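Staff Notices - Clothing and Presentation

Changes to the Uniform Laundering and Footwear Allowance

Staff who meet the public as part of their duties are reminded that the revised dress standard takes effect on the first working day of November. The standard was circulated in draft earlier in the year and has been amended in response to the comments received. The principal changes are set out in this item. The full text is held at each reception desk and may be borrowed for the day.

The most significant change concerns jackets. Under the previous standard, a jacket was required at all times on the ground floor, whatever the weather. From November, a jacket will be required for scheduled appointments, formal visits and evening functions only. At other times a collared shirt or blouse in white, pale grey or navy will be accepted, provided it is pressed and worn with the name badge on the left side. Sleeves may be rolled to the elbow but not above it.

Trousers and skirts remain charcoal or navy. Denim of any colour is not permitted, including black denim, which has been the subject of several enquiries. Knitwear may be worn over a collared shirt. It should be plain, in good repair and free of pilling. Cardigans supplied by Plastard under the earlier contract may continue to be worn until they need replacing, although the trim does not match the new range exactly.

New garments will be supplied by Ikano. Fittings will be held in the second-floor training room, and each member of staff should allow 50 minutes for the first appointment. The fitter will take measurements for the jacket, trousers or skirt, and two shirts. Staff are asked to wear the shoes they ordinarily wear to work, as hem lengths will be set at this visit. Anyone who has been measured elsewhere in the past year is still required to attend. The garments are cut to the supplier's own block and earlier figures cannot be relied upon.

Alterations after delivery will be carried out by Subramaniam at no cost to the wearer, provided the garment is returned unworn and with its ticket attached. Requests for alterations to garments already worn will be considered by line managers. Staff should not attempt to let out or take in a jacket themselves. The canvas is fixed to the front panels and is easily damaged by home pressing at a high setting.

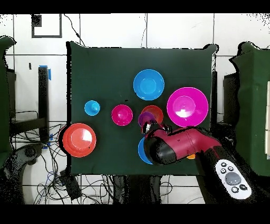 Anjani Nugroho has written to ask whether the allowance will cover resoling, noting that a good pair of leather shoes can last many years if the heels are attended to promptly, and that under the present rules it has been simpler to claim for a cheap new pair than to repair a sound old one. She adds that she would gladly keep the pair she has.

The point is accepted. From November the footwear allowance may be used for purchase or for repair, including heels, soles and stitching. The allowance has been set at 86 dollars per person for the year. Receipts should show the work done and be lodged with Dinesh Gautam in Payroll. Polish, laces and shoe trees are not covered. Shoes should be black or dark brown, closed at the toe and suitable for standing. Plain black trainers may be worn only where a medical certificate has been lodged.

A further question was received on laundering. Wool jackets and trousers should be brushed after wear and hung on a shaped hanger overnight. They should be dry-cleaned only when soiled, as frequent cleaning shortens the life of the cloth. Shirts may be washed at home at a moderate temperature. The laundering allowance is unchanged and will continue to be paid with the regular fortnightly salary.

Ties and scarves in the Ustidel pattern are now optional. Staff who prefer to wear their own may do so, provided the colours are subdued and there is no lettering or emblem. Religious and cultural dress continues to be welcome with the uniform, and head coverings in navy or charcoal cloth will be made up on request. Requests should be raised at the fitting so that fabric from the same roll can be set aside.

Fitting times may be booked with Hacer Polat at the main reception desk. Staff on leave during the fitting period should let her know in advance so that a later time can be arranged.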